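Clustham Buyers Group Tells Members to Hold Off on Two-Arm Picking Cells

By Hauwa Oyewole, for the Clustham Buyers Group
April

CLUSTHAM - The Clustham Buyers Group is advising its members not to sign purchase orders for two-arm picking cells on the strength of simulated trials alone. The advice follows the group's review of a planning package from Vusitz, the integrator bidding to supply cells to small parts warehouses in the area.

The package includes renders, a timing sheet and a payback estimate. The estimate assumes 2,000 picks a shift. The group's own plan, drawn up by Bukola Ogundipe, uses 1,530, and she considers that generous. 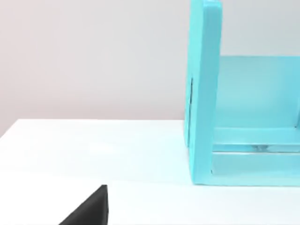
Simulated view of a gripper finger and the turquoise shelf unit.

"A clean white table is a nice place to work," said Ogundipe. "Our members have dust, torn labels and a shelf someone bumped with a cart. I want to see the price of dealing with that before I see a payback date."

The review also found that spare grippers, floor work and operator training were left out of the quoted price. Vusitz has offered to quote them later - after the deposit. The group has asked for them now, in writing, along with the hourly rate for changes to the cell once it is installed.

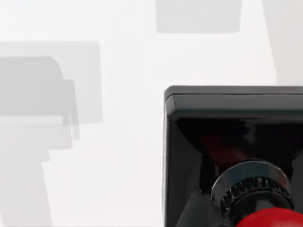

Can a member use the simulation to set next year's budget?
Use it to check reach and layout, and keep the money line open until a physical trial with your own stock has been run and paid for.

Tanko Adeyemi, who handles contracts for the group, is asking for a trial of 1,000 picks using members' parts, with every stop logged and every manual reset counted against the supplier. Vusitz has proposed 551 picks using parts of its own choosing. Talks resume Thursday.

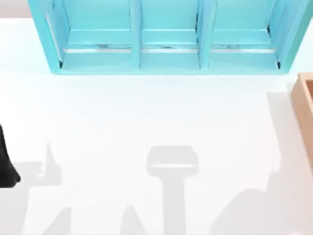 Floor space is the other cost that members tend to underrate. A quote for a cell usually covers the arms and the table, and the buyer finds the room. In the simulated layout, the three-compartment shelf sits along one side of the table and a wooden box stands at the right, with plenty of bare white surface left over. Few members have that much surface to spare, and the group wants a second layout drawn to a member's real bench before anyone prices the move.

The group will publish its checklist for buyers once the trial terms are settled. It has not ruled out recommending the cells.

Contact: Ibrahim Onyeka, Press Desk, Clustham Buyers Group | Copyright Clustham Buyers Group | Back to top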